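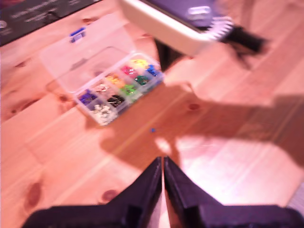

About Kusetti

Print | E-mail

Small language school, evenings mostly. Started in January with one class and 15 borrowed chairs, over the bakery in Derwood. Still over the bakery. More chairs now.

What we teach: Finnish, Dutch, Portuguese. Beginners up to the point where you can argue with a landlord. No exams unless you ask for one. Classes run 60 minutes, start at 6 sharp, door gets locked at ten past so please dont be late. Ring the bell marked 704 if you are.

Groups stay small. If a class fills up we open a second one, as soon as we can find a teacher. Sometimes that takes a while, sorry.

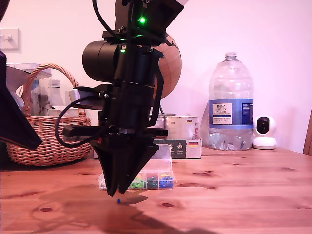 Pelupessy wrote to us that the Dutch beginners class moved too fast in the first month and the homework sheets came with no answers. Fair. Answers are on the back now, and the first unit got split in two.

Books: we use the Plonder readers, levels one to three. Buy your own or share with a neighbor. Used copies in the box by the stairs, pay what you like.

Fees are by the term. Miss a week, come to the other group that week, no charge. Kids over twelve welcome with a parent in the same class.

To sign up send a note with your name, language, and how much you allready know. Replies go out evenings.

Print | E-mail

Comments

tulip_fan
Is there going to be a Portuguese level two? Asked at the desk, got a maybe.

Marrow
Took Finnish for two terms. Hard but I liked it. Parking is bad, use the street behind the bakery

stairs22
Are the readers the old edition or the new one? Page numbers dont match mine.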